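Unit 6: Recording Demonstrations by Hand
Course notes, Irnport, revised 2024-06-05
M. Vestergaard 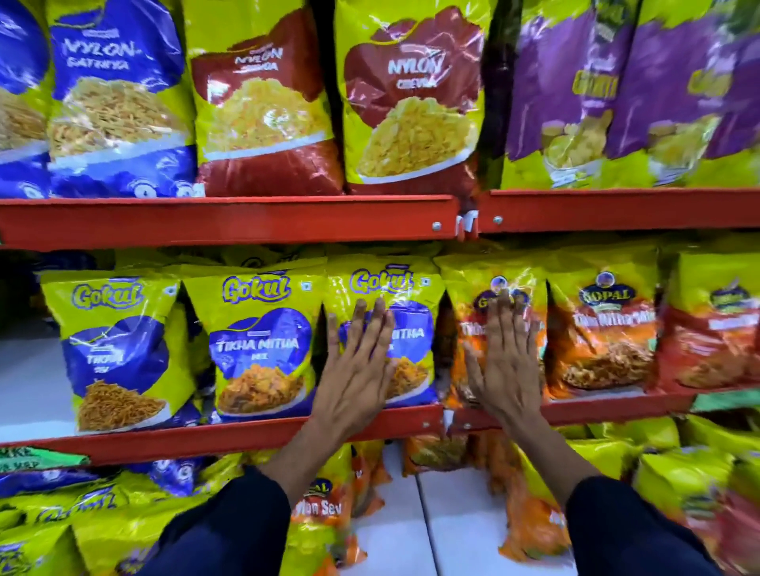

A demonstration is a time-stamped record of a person doing the task, from which a policy is later fitted. Two methods are used on this course. In hand demonstration the operator works with their own hands and a head-mounted camera records the view. In remote control the operator drives the arm and the joint positions are logged directly.

Hand demonstration is faster to collect but gives no joint data. Hand pose must be estimated from the video, and the estimate is weakest where the fingers are hidden — behind a soft packet, for example, or under a shelf edge.

6.1 Shelf tasks

Packets on a retail shelf deform under contact and stand close together. A grasp planned for a rigid box will often fail on them. Label the start of contact for each hand separately, even where both hands move together.

The Lotero set contains 785 shelf episodes, of which 28 are held out for testing. Do not train on the held-out episodes.

6.2 Procedure

Keep both hands in view before the first reach.
Start a new episode for each task attempt.
Keep failed attempts and mark them as failed.
Log remote control sessions in Silero, with the gripper state in its own column.

6.3 Reading

Snorradóttir, course report on contact labelling, sections 2 and 4. Section 3 will be covered in October.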